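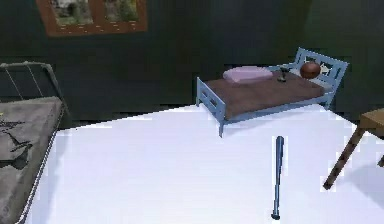
## 4. Evaluation of the Femedska scene kit

The second product we reviewed was the Femedska scene kit, a paid set of simulated household rooms meant for people who train and test tidying robots. We took out a licence in November and used the kit for the whole of the work described in this section. The aim was to find out whether a small group with no graphics staff could use it to produce test episodes that were good enough to compare two control policies, and what the work would cost in staff time.

### 4.1 What the kit contains

The kit comes as a download with three parts: a library of rooms, a library of movable objects, and a placement tool that puts objects into a room and writes the result to a scene file. The supplier also sells a support plan. We bought it for the first month only and did not renew it.

The room used here is a bedroom. It has a dark green wall, a broad white surface and a large bed with a grey mattress. Among the smaller items are a toy bed with a light blue frame, a lavender pillow, a brown ball and a blue baseball bat. We chose it over the kitchen scenes in the library because its objects differ a good deal in shape. A long, narrow item such as the bat calls for a different approach from a ball, and a pillow is different again.

Each object has a mass, a friction value and a collision shape. The supplier's defaults can be changed in a plain text file. We left them alone for the first round of tests and changed them only for the pillow in the second, after it slid in a way that neither of us thought believable.

### 4.2 Set-up

The scenes were run on a single desktop machine with the Vogler simulator, version as shipped with the kit. Thabiso Ngubane did the installation and kept a log of the time taken. Most of the first morning went on a licence key that would not register through our university's proxy. Once that was solved the room loaded without trouble.

We generated 400 starting layouts with the placement tool. Each layout keeps the large furniture where it is and moves the smaller items within limits set by the user. Layouts in which two objects overlapped were rejected by the tool and drawn again. We then looked through the accepted layouts by eye and removed 18 of them. In most of these an object had been placed so close to an edge that it dropped as soon as the simulation began. The tool has a setting for edge distance, but it applies to the centre of the object, so it does little for anything long.

Two control policies were compared. The first was our own baseline, trained on data from an earlier project. The second was the policy sold with the kit, which goes by the name Urerden. Both received the same camera views and the same joint readings, and both were given the same time limit for each episode.

### 4.3 Camera views and lighting

The kit lets the user place any number of virtual cameras. We used a fixed room view, which takes in the bed, the smaller items and part of the wall, and further views set closer to the work. The fixed view was the easiest to set up and gave clear, even pictures in almost every layout. The closer views needed more care, and their exposure had to be set by hand.

Figure 1 gives a sample of the darker material in the set.

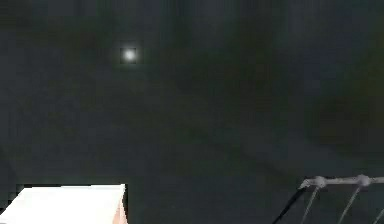
**Figure 1.** A dark rendered view. A small white light is visible in the upper part, with a white block at lower left and part of a light grey rack-like fixture at lower right.

The supplier's guide advises users to leave the compression setting at its default in order to save disk space. We would advise against this for any work that depends on dark views. At the default level, smooth dark areas break up into blocks, and a bright point picks up a faint square outline. We stored a second copy of 200 episodes with compression turned off. The files were much larger, but the dark areas could be used for training without further cleaning.

Brightness can also be changed after rendering, and the kit includes a script for this. It worked well enough on mid-tones. On the darkest views it mainly raised the noise — the background became paler without becoming any easier to read.

### 4.4 Running the episodes

The two policies were run in alternating batches so that any change to the machine would affect both. In total we recorded 1,114 episodes, counting repeats of layouts in which the simulator had stopped early. Early stops were nearly always caused by contact between two thin parts. The simulator writes a short message when this happens, and the message names the parts involved, so the cause could be found quickly.

The kit marks an episode as a success when the target object comes to rest inside a region drawn by the user. This rule is simple and fast, but it misses some cases that matter. An object can be pushed into the region without being lifted, and the kit still counts it. We added a check on the height reached during the episode. Ngubane wrote it against the kit's scripting interface in an afternoon, and we found the documentation for that interface clear and mostly up to date.

Urerden did better than our baseline on the ball and worse on the bat. On the pillow the result depended on which friction value was used, and we do not think a fair ranking can be given for it. Both policies lost ground when the fixed room view was removed and only the closer views were supplied.

### 4.5 Comparison with the Skumetberg package

The Skumetberg package, reviewed in Section 3, costs less and has a simpler placement tool, but its objects cannot be edited by the user. For a group that only needs a standard test this may be enough. We needed to change friction and add our own success check, and Skumetberg allowed neither without a separate contract.

Femedska asks more of the user at the start. The placement limits have to be set for each object in turn, and there is no way to copy them from one room to another except by editing the scene file. We raised this with the supplier under the support plan and were told that a copy function is planned. It had not been released by the time our tests ended, so the staff hours reported in Section 5 include the time spent on manual editing.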